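Trendavach Community Forum
Board: Manipulation Data > Collection Practice
Thread: Glare and background pattern in wrist views: reject or retain?

mod_collection
Posted 9:14
Members are asked to comment on the acceptance rules for the Skilerow tabletop set before the July release. The set now holds 3,508 episodes. Under the current rules, an episode is to be rejected when reflected light appears in the wrist view close to the gripper. One reviewer has asked that this rule be withdrawn. A wrist view of the kind under discussion is attached. 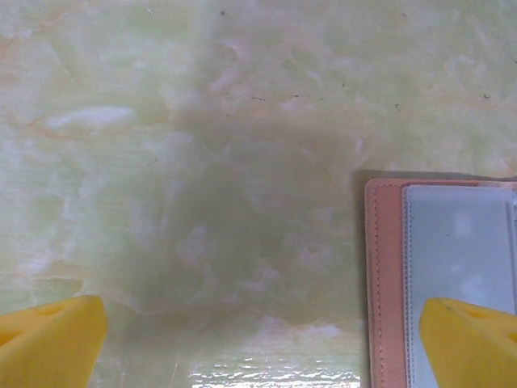

Wrist view with open pink wallet at right. Note the glare between the fingers.

Please keep replies to the acceptance rules. Questions on hardware belong on the other board.

ridgeline_ops
Posted 9:52
Our group supports the rule as written. The bright strip sits in the part of the view where the fingers close, and a policy may learn to treat it as an edge. There is also a shadow across the middle of the table. Both conditions could be corrected with a diffuser over the lamp. We would prefer to collect 500 clean episodes than to keep a larger number of doubtful ones.

t_lam_archive
Posted 10:31
I must disagree. The Lam evaluation tables are glossy, and a policy trained only on evenly lit surfaces has performed poorly on them in our tests. The wallet can be told apart from the table without difficulty, including the stitching along its border. The glare does not cover it. An episode should be rejected when the object is obscured, and the present rule does not ask that question at all.

ridgeline_ops
Posted 10:47
The object is clear in this view. It may not be clear in the next one. Reviewers need a rule that two people will apply in the same way.

quillfeather
Posted 11:20
May I ask whether the fixed view is considered in the same review? On our station the glare is seldom a concern from above, but the patterned walls have been. The attached view is from the fixed camera.
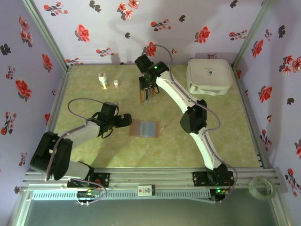 Fixed view of the enclosure, both arms over the floor. Floral paper on three walls.

I would draw attention to the clear item pocket in the first view and the translucent tray in this one. Depth estimates on see-through material are our most frequent cause of rejection, well ahead of lighting.

mod_collection
Posted 11:58
The fixed view is reviewed separately, and a failure in either view removes the episode. The wall covering is permitted under section 2 of the guide, provided it remains the same for the whole session.

t_lam_archive
Posted 12:16
Section 2 should be read again in that case. If a floral wall is accepted as useful variation, a reflection on the table ought to be accepted on the same grounds.

ridgeline_ops
Posted 12:40
A wall does not change its appearance when the wrist moves. A reflection does. We do not regard the two as equal.

mod_collection
Posted 13:25
The following wording is proposed for comment. Episodes with glare are to be retained and tagged when the target object remains fully distinguishable. Episodes in which glare crosses the target are to be rejected. Tags are to be entered in Trustance at the time of review and not added later.

quillfeather
Posted 13:41
Supported, with the request that a separate tag be created for clear plastic.

ridgeline_ops
Posted 14:03
We can accept the tag. We maintain our objection to the word "distinguishable" and will send alternative wording.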